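4.3 Setting Log Retention and Archive Rules

Retention rules determine how long Firnetti keeps log entries in active storage before they are moved to the archive or deleted. Each workspace has one default rule. Additional rules may be applied to single log groups and take priority over the default.

Only users with the Storage Administrator role can change retention rules. Users with the Viewer role can open the Retention page but cannot save changes.

To create a rule:

1. Sign in to the Firnetti console and select the workspace.

2. Open Storage, then Retention.

3. Select New Rule and choose a log group from the list. Log groups collected by the Nidix agent appear under their host name until they are given a label.

4. In the Active Period field, enter the number of days. The default is 90.

5. Under After Active Period, select Archive or Delete.
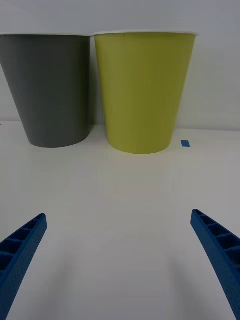 6. If you selected Archive, choose a destination bucket. The bucket must be in the same region as the workspace.

7. Select Validate. The console checks write access to the bucket on port 1343. If the check does not finish within 60 seconds, review the outbound firewall settings in Section 2.6 and repeat this step.

8. Select Save.

CAUTION: Entries removed under a Delete rule cannot be restored. Shortening the Active Period on an existing Delete rule applies to stored entries as well as new ones, and removal begins at the next nightly run.

Note: Up to 17 rules may be active in one workspace. Disabled rules are not included in this limit.

Rules inherited from a parent account are shown in gray and must be edited in that account. Workspaces moved from Harahap keep their former rules in a disabled state. Review each of these rules before enabling it, as the earlier product measured the Active Period from the time of upload and Firnetti measures it from the time stamp of the entry.

4.3.1 Checking the First Archive Run

The nightly run starts at 2:00 a.m. in the time zone of the workspace. Open Storage, then Activity, to view its status. A run marked Partial has left one or more log groups in active storage and will try them again the following night.

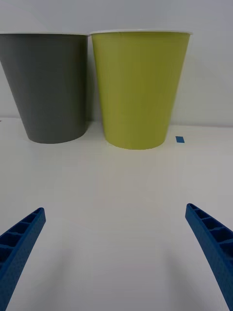

Chia-jung Kwok writes in the comments to this section: Our first run was marked Partial for one group even though Validate had passed. The bucket policy allowed new objects but did not allow multipart uploads, and the larger files were refused. Adding that permission cleared it on the next run. Could the step on validation mention this?

Reply from Hilar Documentation: The validation check writes a single small object and does not test multipart uploads. The required bucket permissions are listed in Appendix B, and a reference to that list will be added to step 7.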